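Gillow workshop arm moves to table trials

11/10/2022

A robotic arm assembled at the Gillow shared workshop has moved from bench checks to handling packaged goods. The build was started by Vasilis Radulović, a member of the workshop, and has used 265 hours of shop time. Parts and stock cost 1,986 dollars, paid for by the six members on the project. 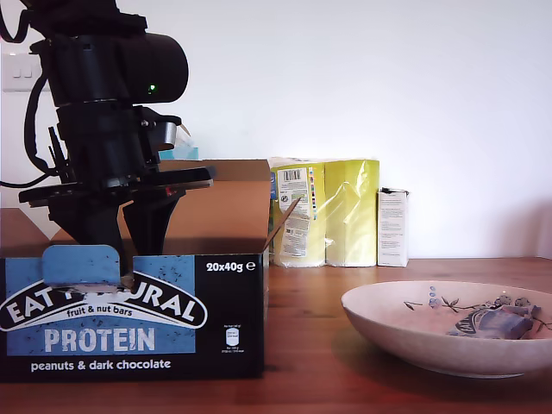 Grip force is the main item still open. The control software, named Zidar by the group, closes the fingers in four steps and reads motor current at each one. Rigid parts gave steady readings on the bench. Retail cartons are a harder case: with the two fingers pointing down into an open box of Eat Natural bars, the upright back flap is close behind them and leaves little room for error in the approach. Radulović wants the software to treat the flaps as fixed walls when it plans a path. A wrapped bar in a bowl calls for a different approach angle, and the wide rim has to be cleared first.

The group plans to post its wiring notes and finger drawings in November. Work on a second wrist, using a lighter bracket, will begin after that.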